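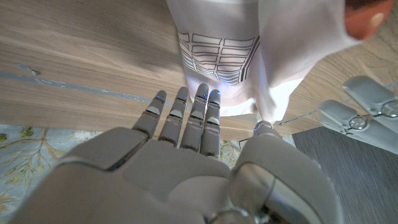 Household Textiles, Unit 7: Folding, and What It Is For
Handout to go with the table session. Read before you come.

Most advice about folding cloth is passed down without being tested. It arrives with a confident tone and a photograph of a very neat shelf. The purpose of this unit is to take the common claims one at a time and ask what they rest on. You will still learn to fold. You may come away folding less.

1. Terms

Fold: a deliberate line where the cloth doubles back over itself.
Crease: the mark that stays after the cloth is opened again. A fold may or may not leave one.
Flap: any part of the cloth lying over another part without being lined up to it.
Face: the side meant to be seen. On a printed cloth this is usually obvious. On a plain white one you may have to look at the hem.

Please keep "fold" and "crease" apart in your written work. Half the arguments in the household manuals come from mixing them up.

2. The claim that rolling prevents creases

You will meet this everywhere, usually from people selling luggage. The Flinadcombe housekeeping pamphlet, which we use as our main bad source this term, says a rolled cloth "cannot crease." It can. Rolled tightly, thin cotton picks up a lot of small creases in place of a few long ones. Whether that is better depends on what the cloth is for. A dish towel doesn't care. A tablecloth that will be looked at under a lamp does.

Loose rolling around a cardboard tube is a different matter, and the pamphlet does not mention the tube.

3. The claim that folding in thirds is superior

Superior for what? Thirds put the crease away from the center line, and on a table runner that can look better. They also make a longer, narrower packet, good for a deep shelf and a nuisance in a square drawer. The Hutsuliak method insists on thirds for everything, including washcloths. I have never seen a reason given. Halves are easier to get even, since you can match edge to edge, while thirds have to be judged by eye.

4. Printed cloth

Print gets special rules in most books, and some of them hold up. Thick ink can crack if it is folded hard along the same line again and again. Thin ink mostly doesn't. Feel it before you decide.

The more useful point is that a print tells you where you are. A pattern of straight lines or a grid is helpful because the lines bend as soon as the cloth does. If rows that ought to be straight are curving or crowding together, the cloth underneath is bunched, and no amount of patting the top will fix it. Lift it and lay it down again.

On thin white cloth, check whether dark print shows through from the back. If it does, fold face inward for a pile that looks plain, or face outward if you want to find the thing later. The books call one of these correct. They don't agree on which.

5. Working surface

Use a table. A bed is too soft and too low, and the cloth sags where you press it. A smooth wooden top is fine if it has been wiped. The Jurkora booklet recommends a padded board for all folding and happens to sell one. We tried it against the bare table with the plain cotton squares and could not tell the piles apart.

6. Procedure for the session

Lay the cloth out with the near edge parallel to the table edge. Open any flap fully before you start. People try to work a flap in as they go, and it ends up as a lump in the middle of the packet.

Smooth outward from the center with flat fingers. Don't drag with the fingertips, or you will stretch thin cloth off its grain.

Bring the far edge to the near edge. Match the corners first and let the middle settle. Turn the cloth 90 degrees and repeat. Stop there unless the shelf demands more.

Repeat with at least 4 cloths of different weights. Write down which ones held the fold when you lifted them and which fell open.

7. On time

The Tillo guide promises that orderly folding saves "forty minutes a week." No working is shown, and it never says what the person was doing before. In our own practice runs, a basket of mixed cloths took around 40 minutes folded to the guide's standard. Nobody recorded how long it took simply to lay the same cloths flat in a drawer, so we can't say what was gained. Somebody should do this properly for the July session.

For your notebook

Pick one rule you were taught at home. Write it down as it was said to you. Then write what you would need to see before you believed it. Bring a cloth you don't mind creasing.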